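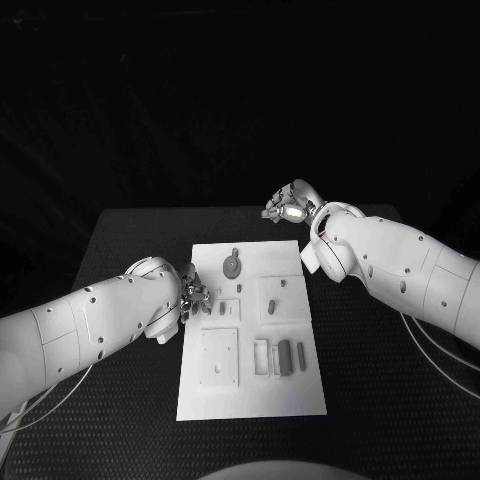
Two-armed assembly cell with a parts board between the hands.

Opinion: Put the assemblers in charge of the parts board

By Helmi Heinonen

The argument at Mevex since January has been over headcount. I think it is the wrong argument. Six assemblers worked the small-parts line before the two-armed cell came in, and six work there now. What changed is who decides how the work is laid out.

On a manual bench, each assembler sets out parts to suit their own reach. Fatima Joubert keeps her pegs on the left and her housings stacked. Gert Maluleke does the reverse. Both make rate. The cell allows one layout, fixed on a board, and that layout is now drawn up by engineering two floors away.

The results are easy to measure. The line had been building some 402 units a shift. In its first month the cell stopped 195 times, and the log gives most of those stops a single code: part not seated. Gert could have told engineering that a rod lying loose beside a cylinder will roll when the bench is bumped. He was not asked. He was given a reset button and a form.

A job made up of resets is a worse job than assembly. It takes less skill, it cannot be paced, and under the current grading it pays one step lower -- a detail management has described as an anomaly to be reviewed.

My proposal is modest. Assemblers should own the board: its layout, its revisions and the authority to pull it from service. Engineering should keep the motion programs and the safety limits. The grade should follow the responsibility. Two hours a week of paid time would cover it, and the 600-unit target should wait until that time is on the roster.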